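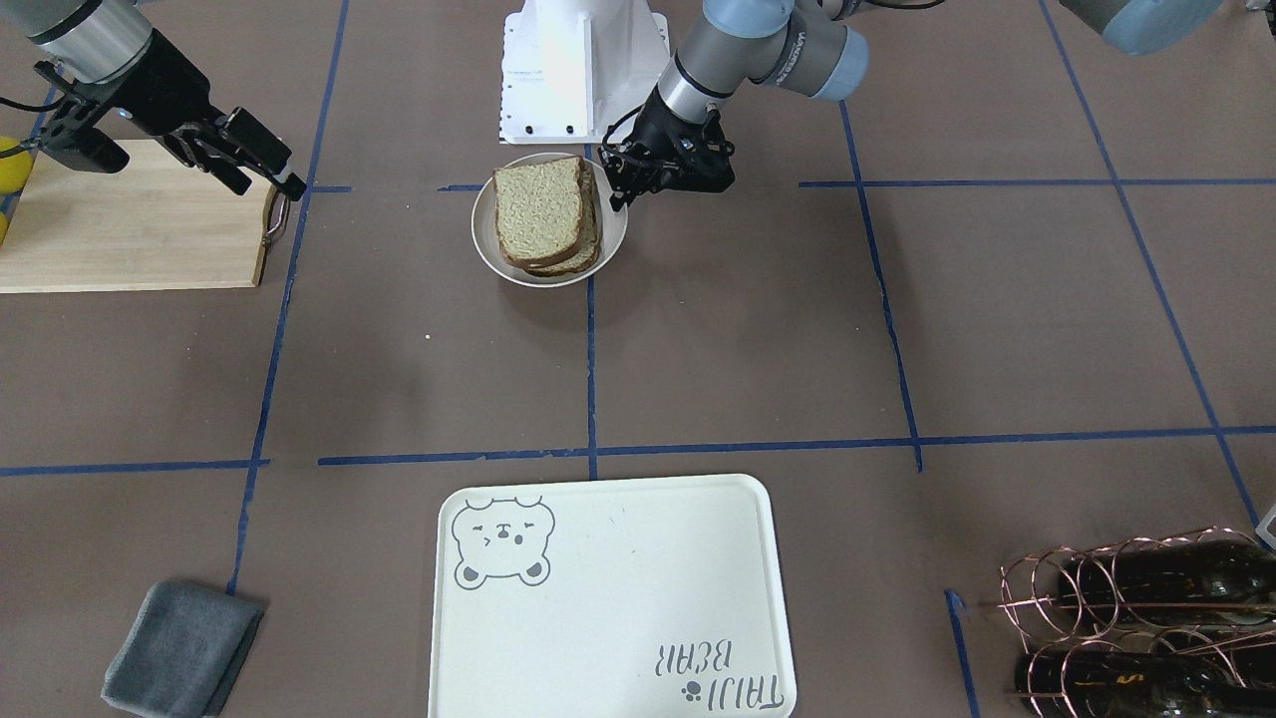 Different page counts for the same fantasy novel: which edition do I catalog?

Posted in Cataloging and Metadata, September 17, 2018

I keep a reading database for a small lending group and am entering a young adult fantasy series, the Solheim trilogy. The first book, Trurano, exists in at least two printings that don't agree. The hardcover I have in hand runs to a last numbered page of 388. The paperback record I imported gives 412 pages under the same title, same publisher (Stosska), and same copyright year. The ebook record gives no pages at all, only locations.

The text appears to be identical as far as chapter 32. After that the paperback has what looks like an extra chapter told by the brother, and the glossary of court titles has moved from the front to the back. The copyright page of the paperback doesn't say "revised" or "expanded". It has a number line ending in 3.

What I need to know:

Do I make one record with two formats attached, or two separate records?
If a reader's review mentions the brother's chapter, which record should the review go on?
Does the number line tell me anything useful?

My software lets me merge editions under one work, but the merge can't be undone without re-entering the reviews. I have 3,490 titles in the file and don't want to set a bad rule now.

stacksandspines

Two records, one work. Those are different levels and your software evidently supports both.

The work is the novel as the author's creation. An edition is a particular version of its text, issued in a particular form. Hardcover and paperback normally have different ISBNs, and that alone is enough to justify separate edition records even when every word matches. In your case the words don't match, so there is no argument for combining them at the edition level.

The added chapter does not make a new work. A bonus chapter, a new foreword, a map or a moved glossary are all edition-level differences. Put them in the notes field of the paperback record. Something like: "Includes additional chapter following chapter 32; glossary at end." Don't write "expanded edition" in the edition statement field. That field is for what the publisher printed, and you say the publisher printed nothing. If you want to record your own conclusion, put it in square brackets or keep it in the notes.

On the number line: the lowest number present is normally the printing. You say it ends in 3, but some lines run high to low and others put odd numbers on one side and even on the other, so the last digit by itself proves nothing. Look for the lowest. If it is 3, you have a third printing of the paperback. A first printing of the same paperback might or might not have the chapter. Publishers do slip material in between printings without changing the ISBN. Record the printing in the note so that a later copy can be compared.

Reviews: attach them to the work if you can. Most readers don't know which edition they had and don't care. If a review discusses the brother's chapter, leave it on the work and flag it for spoilers if your system has that setting. If your software forces a choice, use the edition that contains the chapter.

Before you merge anything, export the file. Test the merge on a title with no reviews.

marginalia_k

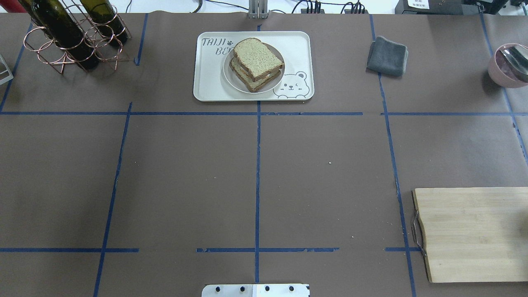

Page 2

The 24 page difference may not be all story. Check the back of the paperback for a preview of book two. The Stosska paperback of Trurano I borrowed had the opening of Sollano after the acknowledgments, and the page numbers kept going straight through it. Some databases count that and some don't. Library practice is to use the last numbered page of the main sequence, so a preview that continues the numbering gets counted. Sites where readers type in the numbers are all over the place.

My method:

Open to the last numbered page and write it down.
Write down the page where the story itself ends.
Use the first number in the pages field and the second in the notes.

If your readers track pages for a yearly goal they will complain about the first number. Mine did. I still use it, as it can be checked against the book by anyone holding a copy.

For the ebook leave pages blank. Don't convert locations. The ratio changes with the file and you will get a figure that matches nothing. Some retailers list a "print length" taken from one of the print editions, and they don't always say which.

One more item. The box set, if you get it, has its own ISBN and should be its own record with the three books listed in the contents note. Do not add it as a fourth volume of the series. I did this and every reader who had finished the trilogy showed as one book short until I fixed it in May.

quartoquill

I'd just go with whatever the publisher's site says and move on. Page counts are wrong everywhere. I have over 1,000 books entered and never checked one. If the chapter matters to someone they'll look for it.

Also the brother's chapter is better read after book two in my opinion, it gives away who has the key.

duskreader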